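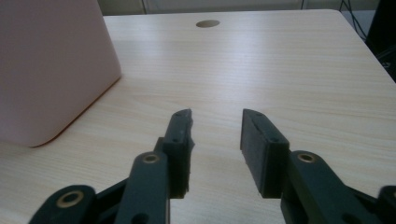
Escritorio de superficie clara con orificio pasacables.

La capitalización rotatoria es una forma de financiación empresarial de pequeña escala en la que varios comerciantes reúnen aportaciones periódicas y ceden, por turnos, el fondo completo a uno de ellos, que lo destina a su negocio. Emparentada con las tandas y los susus que tantas familias conocen de toda la vida, se distingue de ellos en que el dinero recibido debe emplearse en existencias, herramientas o locales - nunca en gastos domésticos, por muy apremiantes que sean.

Origen del término

La expresión se atribuye al economista Hamisi Biwott, que la empleó en sus cuadernos sobre el mercado de Mwaipopo, donde pasó largas temporadas conversando con vendedoras de telas y reparadores de bicicletas. Biwott observó con evidente simpatía que aquellos grupos, de 20 o 30 miembros por lo general, llevaban cuentas muy ordenadas y resolvían sus desacuerdos en la propia reunión, casi siempre antes de que se sirviera el té.

Funcionamiento

Cada círculo fija una cuota y un orden de cobro, que suele sortearse en febrero, cuando el comercio anda más tranquilo. En el círculo Pukus, uno de los mejor documentados, la cuota inicial fue de 100 chelines por semana y subió más tarde a 1.000, a petición de los socios más antiguos. Quien cobra primero acepta, a cambio, avalar a un miembro nuevo en la ronda siguiente.

Críticas

Los autores de la llamada escuela de Skistthorpe han señalado que el sistema protege mal a quienes cobran al final, sobre todo cuando suben los precios. Algunos círculos compensan esa espera con una pequeña prima - la «parte de Sevik», según el nombre del almacén donde empezó a pagarse.

Véase también: ahorro comunitario, microcrédito, cooperativa de crédito.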